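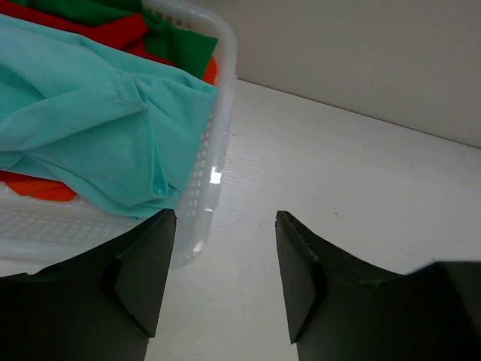 Home | Forums | Projects | New posts | Log in

**Folding set: keep the messy starts or drop them?**

bollach_bench wrote:
We have 1784 picks recorded for the cloth task and I want to settle the starting layout before we do more. At the moment everything begins in the white basket, some of it folded and some crumpled. Turquoise beside red and green is a hard one, as the turquoise cloth fills most of the basket. I would start every run with flat cloths and add mess in June.

ofori7 wrote:
Disagree. If you train on flat cloths it will grab flat cloths. We did 800 tidy runs at Nundstead and threw most of them out.

wristcam wrote:
Depends how you label the failures. Do you keep them?

bollach_bench wrote:
Kept, with a tag. 11 have no tag and I can't tell which operator did them.

ofori7 wrote:
Drop those 11. Keep the rest, and move the basket between runs. The rim matters as much as the cloth.

bollach_bench wrote:
Will move the basket. Still not sold on messy starts. I'll do 1000 of each and compare.

Related threads
Marker export loses the gripper width
Which cloths wear out first?
Tagging failed picks

Contact | Back to top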